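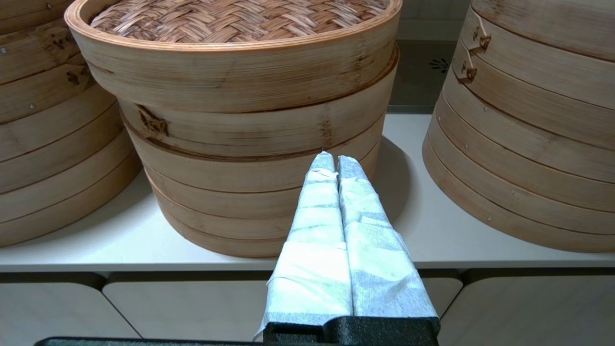 Mustton is a kitchenware wholesaler on the Drarkia estate, and in July it opened its showroom and packing room to the public for one afternoon. Entry cost 2 pounds, paid at the gate, and you got a paper map that left out the upstairs. I went for the steamers. Mine had split down one side after years over a pan that was slightly too small for it, and the shops near me only sell the little ones. Mustton keeps its bamboo on white shelves, stacked with the lids on, and the tiers sit lip down, each on the one beneath, in the way they should. The lids are woven in reddish-brown and tan strips inside a thin raised rim. One had a dark knot on the front of the second tier. I like a knot, but I have been told that some restaurants send them back.

The talk was at half past two, given by Yabsira Abdella, who buys for the bamboo and wood side. She said they carry 302 lines in that department and that steamers outsell everything else in it except chopping boards. Her advice on choosing one was short. Turn each tier in your hands and check that it sits level on the one beneath. Look at the grain. Press the middle of the lid with a thumb and see if it springs back. She also told us to soak a new steamer and run it empty over boiling water before any food goes in, and to let it dry fully with the tiers apart. I have always dried mine stacked, so that explains the mould.

After the talk we were taken through to packing in groups. It is one long room with benches down both sides and a tape dispenser at each. The steamers go out with card between the tiers. Ingvar Østergaard, who runs the room, said they had sent out 577 parcels the day before and that the busiest week of last winter came to some 4,000. It was noisy and quite warm, and we were through in ten minutes.

Upstairs (not on the map) there is a seconds room. I found a Hellik rice pot with a chipped handle and a set of Abera cloths, and left both. The steamer I bought downstairs at the full price, three tiers and a lid. They had run out of carrier bags by four.

Parking is on the road outside and fills up early. There is a café across from the gate, cash only. The next opening is meant to be before Christmas, and they said the date would go up on the showroom door.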